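Household Objects and Their Claims
Handout 3: The small lidded bin

Course tutor: Teresa Breathnach
Erenmont Evening School, module in Everyday Design

Read this before the session and bring it with you. Last time we dealt with kettles, and several of you wrote that a kettle was "well designed" when what you meant was that you liked it. I'd like us to be harder to please this week.

1. What is being claimed

A countertop bin is sold on a short set of promises. It keeps scraps out of sight. It opens with one touch. It is easy to clean. It takes up hardly any room. The Drorkstead catalogue gives its own version a full page of this, and the word "hygienic" turns up four times without once being explained. Hygienic compared with what? A bowl with a plate on top also hides potato peelings, and most of us own one already.

Start with the closed state, which is the one the maker cares about most. It is how the thing will be seen in a shop and on a shelf. Corners are softened, the colour is a cream that offends no one, and the lid sits flat inside a slightly raised rim. The only part that breaks the pale surface is the small black button near the front edge of the lid.

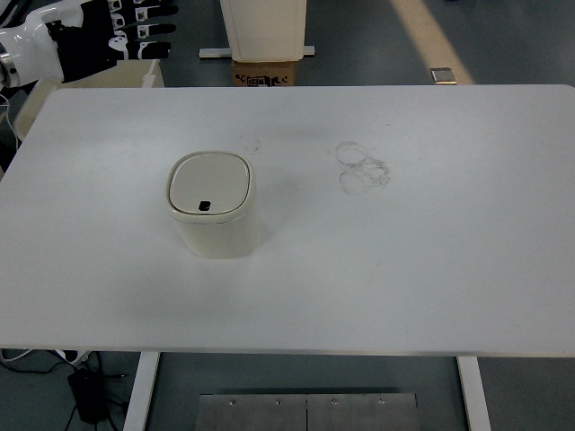
2. Questions for the closed bin

Is the button easy to find? I would say yes, and I would give the contrast the credit. Dark on pale is an old trick and it works.

Is it easy to press with a full hand? I doubt it. If you are holding a wet teabag you need a knuckle or an elbow, and a small button wants a fingertip. Try it at home with whatever you have and write down which part of you did the pressing.

What about the seam between lid and body? Catalogues never mention seams. Crumbs find them within a week. A raised rim is also a ledge, and a ledge holds whatever misses the opening. I am prepared to be told I'm wrong on this, but bring evidence.

Look at the table as well. Pale tops are praised for looking clean, and this one has grey rings on it of the sort cups or containers leave behind. A pale surface shows marks. Whether that is a fault or a useful warning is a fair subject for your written piece. The Skeltier leaflet in your pack says that white "stays fresh", and you may quote it if you argue with it.

3. The open state

Makers tend to photograph bins shut. Users spend the awkward moments with them open, so give this half of the exercise more of your time.

With the lid up you can judge the hinge, which on this one is a small bracket at the back of the rim. The lid stands upright behind the opening. Does that matter? Push a bin like this under a wall cupboard or against tiles and think about where the lid has to go. The footprint given on a box is nearly always the closed one, and I regard that as a small dishonesty.

Note the catch near the front inner rim too. Any catch placed there is in the path of whatever gets tipped in. Rosser, in the extract I gave out, calls the push catch "the weakest part of the cheapest objects". That is a good line and a poor argument, as he tests none of them. Don't copy it out as if it settled anything.

Inside there are plain beige walls. Ask where a liner would be held, and what its edges would do to the closing of the lid.

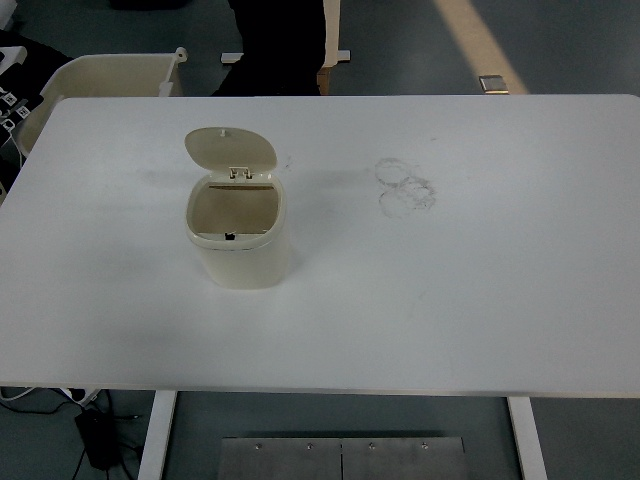

4. Written task

Choose one lidded container you use every day. Write 2 pages, no more, on the gap between what it promises and what it does. Cover these points in any order:

How it opens, and with which hand.
Where dirt collects.
How much room it needs when open, measured with a ruler.
Whether you would miss it if it went.

The last point is the one people skip. I got rid of my own counter bin in August and have used a mixing bowl ever since, with no loss that I can detect apart from the mixing bowl.

Please don't use "sleek", "handy" or "user-friendly". Sketches are welcome if they are labelled. Hand in on paper at the start of the next session.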